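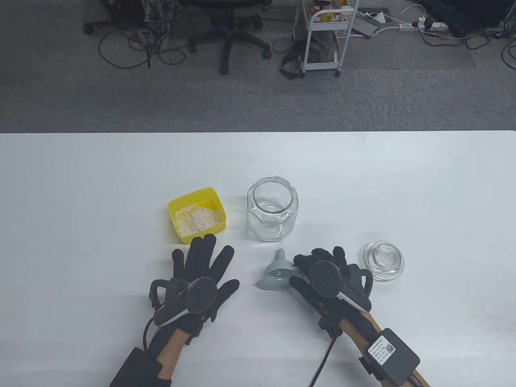 I started Stonumari because I was tired of throwing away pasta. Well, pasta and flour and lentils and a bag of walnuts I'd been saving for something special, which had gone so stale by the time the something special came along that even the birds outside left them on the step. I'd always figured I was a pretty organized person. Then I moved apartments one March, packed up my own kitchen, and found four open bags of the same brown rice. So when people ask what we do here, I usually say we help folks get to the bottom of the cupboard. And a lot of it really does come down to the plain stuff: a yellow bowl with some pale grain in it, a little gray funnel, a glass jar with a wide mouth and a lid you can lift off without a fight. You'd be surprised how much calmer a kitchen gets after an afternoon with those.

Anyway, hello! Welcome to the About page. I've rewritten this thing more times than I'd like to admit, and my last version was so stiff that a customer emailed to ask if we'd been bought by a bank. We haven't. We're still a refill shop with a teaching kitchen in the back, and we still smell like cumin.

How we got going

The first Stonumari was a folding table at the Noltau Street market. I had six bins, a kitchen scale that drifted whenever the wind picked up, and a hand-lettered sign that said BRING YOUR OWN JAR in letters that got smaller and smaller as I ran out of cardboard. I sold oats, rice, red lentils, black beans, sugar and popcorn. Popcorn kept the whole thing alive that first year. I have no explanation for it. People would walk right past the good French lentils and buy three pounds of popcorn.

I did the market for two seasons, and what I noticed was that people didn't stop to shop so much as stop to confess. They'd lean over the bins and tell me about the moths. Or the flour they'd inherited. Or the spice rack that came with the house and that they'd been too polite to throw out. I'd go home with my head full of other people's pantries, and after a while I started writing the same advice on the backs of paper bags, and then I typed it up, and then I had a class.

The shop came after that. We took over the old Pietrzak bakery on the corner, and if you grew up around here you know the one, with the green tile and the step that everybody trips on (it's still there, we painted it yellow, people still trip on it). The ovens were long gone but the flour had gotten into everything. We were sweeping it out of the window frames for weeks. I kept the Pietrzak sign and hung it over the register, partly out of respect and partly because it was bolted on so well that taking it down would've meant taking the wall with it.

What's in the shop

On the floor right now we've got 83 bins. Grains and rice are along the left wall, beans and lentils along the right, flours at the back where it's coolest, and nuts and dried fruit up by the register where I can keep an eye on who's sampling. Spices have their own shelf. You bring in whatever you've got, we weigh it empty, you fill it, we weigh it again, and you pay for what's in there. Old pickle jars are great. Bread bags are fine. Somebody once filled a rain boot with popcorn on a dare, and I let it go through because it was a brand new boot and the tag was still on.

If you forget your containers, there's a shelf of washed jars by the door that you can take for free. We ask that you bring one back sometime. Most folks do, and a few people bring back so many that I suspect they're cleaning out the garage.

We don't carry everything. I won't stock anything I can't sell through while it's fresh, so there's no amaranth, no matter how nicely you ask. I tried it twice. I also gave up on brown rice flour, which goes off faster than I can sell it. If you want either of those, try Nulham Mill across the river. They do a lovely job and they'll grind it while you wait.

The classes

This is my favorite part, and it's the part that grew when I wasn't looking. We've now had 873 people through the Pantry Basics class, which still makes me want to sit down for a minute. It's one evening, two hours, and there's soup. We go over what keeps and what doesn't, where to put it, how to read a date stamp without panicking, and how to plan a week's suppers out of what you already own. I ask everyone to bring one mystery item from home. The mystery items are the best thing about my job. We've had bulgur that everyone swore was couscous, a tub of custard powder older than its owner's marriage, and a bag of something gray that we all sniffed and voted to compost.

I also run a longer one called Cooking Down, four evenings, where we don't buy anything new except onions, eggs and something green. It's small and it fills up fast. And there's a kids' session in the school holidays that mostly involves measuring things and getting them on the floor.

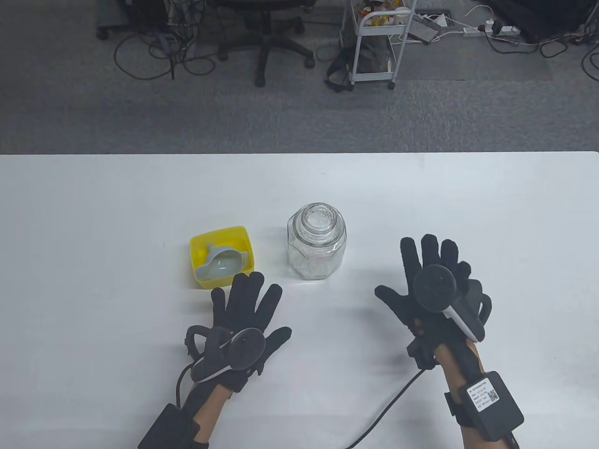 One student wrote in the guest book that she'd gone home after Pantry Basics all fired up, labeled every single thing she owned, and then had a terrible argument with her husband over whether dates should say when you bought it or when you opened it. She wanted me to know that she was right. For the record, I write both! Bought on the front, opened on the bottom, in grease pencil, so it wipes off with a damp cloth. But I've seen it done every which way, and the only system that fails is the one where you tell yourself you'll remember.

Another comment I think about a lot said the class was fine but the soup was the reason to come. I've decided to take that as praise. It's red lentil with a lot of lemon, and the recipe is on a card by the register. Take one, they're free, we print them 80 at a time and they're always gone before I get around to printing more.

Things we care about, I guess

I never know what to write under this heading. Other shops have values. I've got opinions.

I think clear containers beat pretty ones. If you can't see the chickpeas, you'll buy more chickpeas. I think small amounts bought often are better than a giant sack that makes you feel guilty every time you open the closet. I think flour belongs somewhere cool, nuts belong in the freezer, and the cabinet over the stove is a terrible place for anything except maybe the cake stand you use once a year. Wash the jar and dry it all the way before you refill it, and finish the old stuff before you tip the new stuff on top. Bay leaves do not keep moths away in my kitchen, though plenty of you have told me they do in yours, and I'm happy for you.

I also think it's okay to waste a little. I did not expect to become a person who says that! But I've had students come in so worried about half a cup of stale barley that they couldn't enjoy cooking anymore, and that's no way to live. Toss it, feed the compost, buy a smaller amount next time.

The boring but useful bits

We're a small crew and I'm here most days, usually in the back with my sleeves rolled up. You don't need an appointment to shop. You do need to sign up for classes, either at the register or through the form on the Classes page, and if a class is full please put yourself on the list anyway, as people drop out all the time. The newsletter goes out to 564 of you and it's short: what's new in the bins, what's running low, and one recipe. If you've got a nut allergy, please talk to us before you fill anything. We keep separate scoops, but it's an open shop and I'd sooner walk you through it in person.

Parking is behind the building, down the alley. Ignore the sign that says bakery deliveries only. Strollers and carts should come in by the alley door too, so you can skip the step.

Page last updated September 5, 2026. The popcorn bin has been refilled.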